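Giving up the big plates

When we moved from the house in Prelldale to the flat in Bistgate, I measured the kitchen cupboards before anything else. There are two of them, and neither is deep enough for a full dinner plate with the door shut. Our old set came from my aunt and had followed me through four addresses. It went to the charity shop in February, apart from the gravy boat.

I had expected to miss it. What I noticed instead was how much less I cooked. The old plates were so wide that a normal helping of rice looked mean on them, so I always made extra, and the extra went in the fridge and then in the bin. I kept a note of our food shopping for two months either side of the move. The last month in the old house came to 357 pounds. The second month in the flat came to 210, though we did eat at my sister's a fair bit.

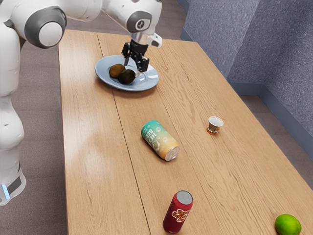

Choosing new plates took longer than it should have. Rosario Serra, who I used to work with, told me to buy plain white because you can always replace one. She is right about that, but I find white plates dull to eat from. I like a pale blue plate on a light-brown wooden table, and once I had that pairing in my head I stopped looking at the rest. Ours came from Vogler, the shop behind the station, and cost 60 pounds for six. They chip more easily than the old ones did. I have already lost one to the tap.

The other change is that we now wash up straight after eating — with so few plates there isn't much choice. It takes ten minutes. I used to leave it until morning and resent it.

I still haven't decided what to do about serving dishes. The oval one is too long for the cupboard and lives on top of the fridge, with the gravy boat sitting in it. If anyone knows of a decent oven dish under 30 centimetres that isn't glass, please leave a comment.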